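Ornura in-sink dish rack, black

Reviewed in November by the kitchen desk
14 shares | 2 comments

Every maker of sink accessories promises to give you your worktop back. Venetton says it about the Ornura, a flat black rack that sits inside the basin so that plates can drain straight down the plughole. I have owned enough racks to be wary, so I left the box in the hall for a week before I opened it.

What you get is a grid of parallel slats and a folded sheet of instructions in very small type. There is no cutlery pot and no drip tray. The tray I can do without, given where the rack sits. The cutlery pot I missed by the first evening, when four forks went through the gaps and had to be fished out.

The sales page says it fits "most large sinks", a phrase that ought to be banned. Measure the inside of your basin at the bottom as well as the top, and allow for the curve in the corners. In a wide rectangular sink it takes up one side and leaves you the other for washing. In a small or round one you would be washing up on top of it. If you have two small bowls instead of one big one, I would look elsewhere.

Then there is the claim that it won't mark steel. Perhaps. The feet on mine are soft enough, but grit gets under them, and grit scratches whatever the feet are made of. Lift the rack out and rinse beneath it every couple of days – the leaflet skips this, and it matters more than anything it does say.

Black is also a brave choice in a hard water area. Limescale shows up as a pale bloom along the slats within about 90 hours of cleaning, by my reckoning, and vinegar shifts it only for a while. The older Bragança rack from the same firm came in plain steel and hid this far better. Naturally it has been dropped.

As for looks, I'll give it that. Against a brushed steel basin and a glossy white worktop the black is smart, and next to yellow cupboards it is almost cheerful.

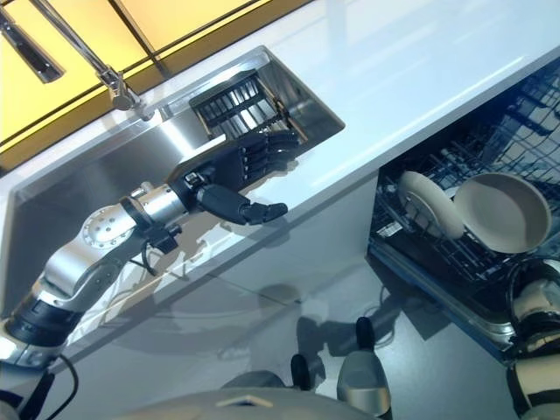

Tonus writes that the forks stop falling through if you lay them across the slats and not along them, and that a jam jar in the corner does the job of the missing pot for nothing. Fair enough, though I would still expect a jar's worth of thought from the maker at this price.

Buy it if your sink is big and your water is soft. Otherwise wait for the sales, or for the steel one to come back. Keep the receipt until you have tried it with a full load of dinner plates.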